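From: Khrystyna Skoryk, Bramstead Office of Supply and Storage
To: stores-list
Date: July 26, 2021
Subject: Re: Blue domed parts with grey sleeves, shelf labeling

Dear colleagues,

Thank you to the Nurholm storeroom for the message quoted here.

> We have received 270 of the blue domed parts and cannot tell
> from the packing slip whether they should be shelved with
> the grey sleeves fitted or apart. The old Kingi list gives
> one stock number for the pair. The new list gives two.
> Please advise which we should follow, and whether the seam
> on the blue part is grounds for return.

The new list applies. The blue part and the grey sleeve each carry a separate stock number and are to be counted separately, including when one is seated in the other. Parts that reach you already fitted together may be shelved in that state, provided that both numbers appear on the bin label. Please do not pull them apart for the purpose of counting.

With regard to the seam, a faint line running down from the crown is a normal mark of molding and is accepted under our receiving rules. A seam that can be caught with a fingernail should be reported to this office, and the part set aside in a marked tray.

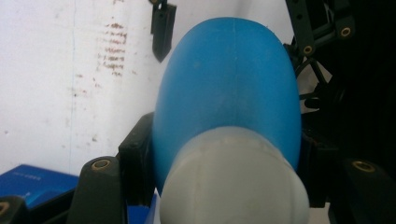
Blue part seated in its grey sleeve, with the mold seam faintly visible below the crown.

The sleeve has a frosted finish, and a matte surface should not be recorded as wear. Scratches are to be recorded only where they can be felt. The blue part is glossy and shows handling marks more readily - staff are asked to wipe it with a dry cloth and to use no solvent.

Storerooms still holding parts under the Kingi number have until the end of September to relabel them. Our records show 583 such parts across 2 sites. Labels may be requested from this office in sheets of 30. Requests should state the site, the shelf and the name of the person receiving the sheets.

Questions on the Floteck order, which is handled under a separate account, should be sent in a new message and not as a reply to this one.

Sincerely,
Khrystyna Skoryk
Office of Supply and Storage
Bramstead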